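Ticket: Stone benchtop order stuck at "awaiting payment"
Product: Jakico Checkout, web version
Status: Resolved
Opened: May 19, 2023

Customer wrote:

Hello, and thanks in advance for your patience with me. I'm redoing my kitchen bit by bit and have been saving for a stone-look benchtop from the Rustby range. The quote came to $1,485 delivered, which I was very pleased with, and I paid by card last night. The bank shows the money as gone, but my order still says "awaiting payment" and there's a big orange button asking me to pay again. I haven't touched it! I chose the mottled grey-brown colour, though I had two saved in my cart - the other was the plain white, which my sister talked me out of.
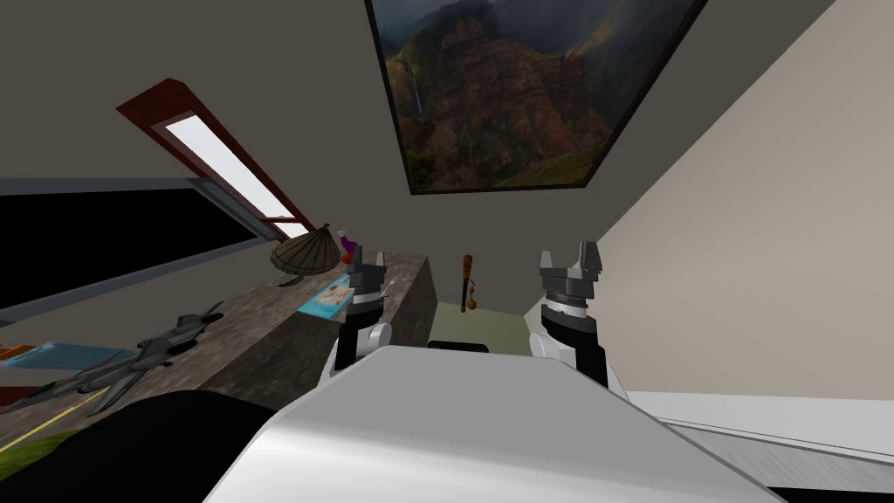 Attachment 1: counter in the mottled grey-brown finish, on the left.

Reply from support:

Thank you for writing in, and you did exactly the right thing by leaving the button alone. Could you please tell us whether you paid in one go, or used the split payment option? Could you also have a look in your junk folder for a receipt from Nurnska, our payment partner? It should have a reference number near the bottom.

Customer wrote:

Found it, right between a shoe sale and something from my dentist. I did split it, now that you ask. There was a $600 store credit left from a return in August, and I put the rest on my card. The receipt only mentions the card part. I also tried logging out and back in, clearing the cookies, and using my old laptop, and it was the same every time.

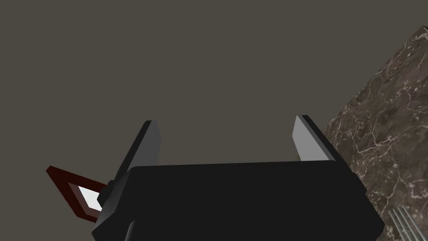
The other thing I noticed is that my store credit still shows the full $600, as if I'd never used it. I don't want to get anyone in a muddle, so I've left that alone too. The installer from Queiroz is booked already and I'd hate to lose my spot - they were lovely about moving it once.

Reply from support:

That was the missing piece, thank you. Your card payment of $885 went through, but the store credit timed out before it could be applied, so the order sat waiting for the remainder. We've now applied the credit by hand. Please refresh the orders page and check that the balance owing is $0. Your delivery slot was held the whole time, so there's no need to ring the installer.

Customer wrote:

It says "paid" and the orange button has gone! My credit is down to zero as well. Thank you so much for sorting this out, and for explaining it in plain words. Happy for you to close this one.

Internal note: credit timeout logged with Nurnska. Customer's delivery address checked and unchanged. Ticket closed.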